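Laundry corner, notebook
Mon 16 June

Continued from the page of Leire, who wrote down the first part of the washing trial and then went on holiday. I try to keep the same order as she did, but I don't have her nice handwriting.

Today we wanted to settle two things: how we load and unload the front loader, and which basket stays in the corner. Gonzalo says it is too much discussion for a basket. Maybe, but we have lost two socks and one test cloth since December, and all three were found on the floor between the machine and the wall.

Load A was the coloured things, 3000 g weighed dry on the kitchen scale in portions. Load B was only 900 g, the small towels. Detergent is Plenow for both, the powder, from the same box. I wrote the box number on the lid: 1841. Please do not open the other one before this is finished, the powder in it has already taken some damp.

Spin speed for load B was 900 also, so be careful when you read my table. The first 900 is grams and the second is turns per minute. Merike already mixed them once and I don't blame her.
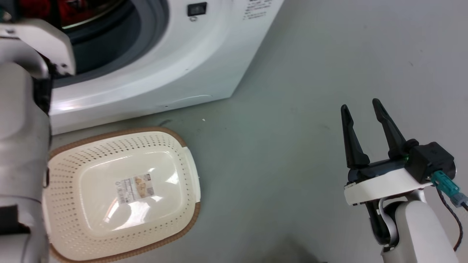
About the basket. The cream one with the brown woven-look rim is my choice for now. The holes in the walls let air to the clothes when they must wait. The bottom is smooth, and I prefer this for the thin fabrics, which were catching on the old wire basket. The label is still stuck to the inside of the bottom. It should come off before we put damp things on it, otherwise the glue becomes soft and goes to the cloth. Tiina suggests warm water and a drop of oil. I would try only the warm water first.

Position: on the floor in front of the door, close enough that a small thing which falls will fall in the basket and not beside it. When I put it more to the right I had to turn with full hands, and my back did not like it.

Check of the door rubber. Leire wrote that she found fluff in the lower fold after every coloured load. I pulled the fold open with two fingers after load A and found fluff again, grey, and one small button. The button is in the envelope on the shelf. It is from the Mira shirts, I think, they all have this flat type.

The floor wants a proper wash. There are scuffs and small specks which a dry mop does not take away.

Not done today:
Load C (bed linen). No time, the programme is too long to start after lunch.
Weighing load B after the spin. Intan has borrowed the scale, I will ask her.
Reply to Segers about the replacement filter.

Tomorrow I start at 9 with load C, if the line is free.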